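Do You Need Another Set of Bowls? A Kitchen Organizer Makes Her Case

The woman across the counter from me has been getting paid to empty other people's cabinets for 11 years, first in the suburbs of Stondivmont and now mostly downtown. She charges by the half day. I came to our talk with doubts. My own kitchen has survived two rounds of "decluttering," and both times the stuff came back.

"It came back because you bought it back," she said, before I had finished the sentence.

Fair enough. But I wanted to know why anybody should pay a stranger to be told that.

She didn't give me the speech I expected. She doesn't like the word "system," and she won't sell you matching jars. Most of the job, she says, is standing next to someone while they decide about a waffle iron. I asked whether a friend could do that for free. "Sure. Friends get bored after one drawer, though."

The space problem

Her main complaint is with storage products. People call her after they have already spent 200 dollars on racks and turntables, and now the racks need a home too. She keeps a grudge against one in particular, a pull-out shelf from a company called Drurkik, which she says eats two inches of height on every level and squeaks by spring.

"You measure the cabinet, you measure the shelf, you're happy," she told me. "Then you close the door on it."

What she does like is anything that stacks inside itself. Pots, measuring cups, colanders, bowls. I pointed out that the bowl you need is always the one at the bottom of the pile. She agreed, which surprised me, and said she tells clients to take the whole stack out to the counter every time they cook.

I'm still not sure anyone does this. She admitted that roughly 30 percent of her clients call her again within a year, and she counts that as a good result. I would call it a high number of repeat repairs – but then I don't run her business.

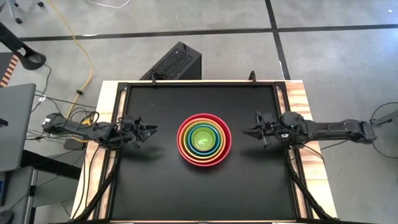
What she throws out first

Lids. Every kitchen she walks into has too many lids, and she makes people match each one to its container before lunch. Anything left over goes. No exceptions for the ones that "might fit the other thing."

After that come the mugs, and there she gets softer than I would. She let one client keep every mug from a closed-down diner, the Talebi, on the grounds that the client used them. "I'm not there to make you sad," she said.

I asked about the spice drawer, hoping to catch her out, and she laughed and said hers was a mess. She has three jars of cumin. She blames the move.

Does it last?

That was the question I'd come with, and I asked it twice. The first time she talked about habits. The second time she put down her coffee and said, "Some of it. The lids stay gone. The counter never stays clear."

She wouldn't let me see before-and-after pictures of clients' homes, and I pushed a little, but she says the "after" in those is good for one evening – so why bother. I liked her better for that. I went home and matched my lids. Fourteen had no container at all, and I have kept two of them, just in case.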